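Notebook – finish trials on light wood tops, May, continued

Bench B, before start of the second coat series.
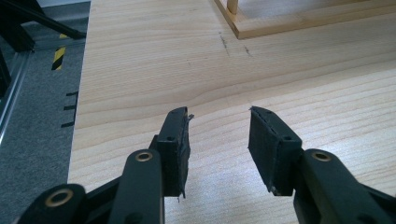

Light wood tabletop, working area, morning.

Carrying on from the last entry. The oil from Drorivon is still the candidate for the shared tables. The Skukley waterborne is the control. Same sanding schedule for both, so the only thing that should differ is the film.

Prep as before. Offcuts cut from one board, planed, sanded 120, 180, 220 with the grain. Wiped with a damp cloth after 180 to raise the grain, left overnight, then knocked back by hand with a worn 220. On the last batch I skipped the damp wipe on a few pieces and the difference was plain after the first waterborne coat – fuzzy, needed a full sanding instead of a light pass. No difference I could feel under the oil. Keep the damp wipe for both anyway to keep the series clean.

Numbering is in pencil on the back face. Pieces marked D are Drorivon, S are Skukley, U are untreated. Do not write on the end grain, it bleeds into the oil and I lost one label that way.

First coat notes.

D pieces: poured a small pool, spread with a plastic card, left 14 minutes, wiped off with cotton. The can allows a longer wait, but it starts to drag in this room and leaves a tacky edge where the card stops. Color shift is toward yellow, moderate. More on the pieces with wide growth rings. Smell hangs in the room until evening, so do these last thing and leave the extractor running.

S pieces: foam brush, thin, one direction, no going back over it. Small bubbles at the start of each stroke. Switching to a synthetic bristle brush helped a little. Hamidreza thinks the bubbles come from loading the foam straight out of the can and suggests pouring off into a tray first. Will try on the second coat. Color shift is slight, a bit cold compared with bare wood.

Between coats: gray pad on D, 400 paper on S. The 400 clogs fast if the film is less than a day old. Vacuum, then tack cloth. I used the Skonus cloths for S and got two fisheyes on one piece. Could be the cloth, could be my hands. Went back to a plain lint-free cloth with a little water and had no more of it, but that is too few pieces to blame the cloth.

Spot tests on the fully cured pieces from the first batch:

Water, one hour under a glass. D shows a faint ring, gone by the next morning. S no mark. U dark ring, permanent.

Coffee, one hour. D light stain, comes out with the gray pad and a drop of oil. S no mark. U stained through, not worth sanding.

Isopropyl, wiped on and left to dry. D goes dull, comes back with oil. S softened slightly and took a fingerprint. This matters, as the tables get wiped with it most days. Repeat with a longer cure before drawing anything from it.

Pencil and eraser. Both fine. The eraser leaves a polished patch on D that you see only at a low angle.

Dent test with the dropped steel ball: no useful result. Neither finish does anything for a dent in wood this soft, and the spread within one board was larger than the spread between finishes. Dropping this from the plan.

Repair is where they separate. Sanded a patch through on one D and one S and refinished only the patch. D blended after 2 coats and I had to look for it. S has a visible halo at the overlap, and Shadi found it from across the bench without being told which piece. For tops that will get scratched and fixed in place I would lean D on this alone, the isopropyl question aside.

Cost per top is close enough that it does not decide anything. Haddad quoted for the larger can of D, with a wait of 3 weeks. We have enough left for the second series and nearly enough for one full top.

Rags: spread flat outside on the rack until stiff, then into the metal bin. I found one balled up by the sink again. Please don't.

To do

Second coat on all S pieces, poured off into a tray, bristle brush.
Repeat isopropyl on D and S after a full month of cure.
Try D with the first coat thinned, see if the edge still drags.
Ask Haddad if the hardener version is the same base oil.
Relabel U4, the pencil has rubbed off.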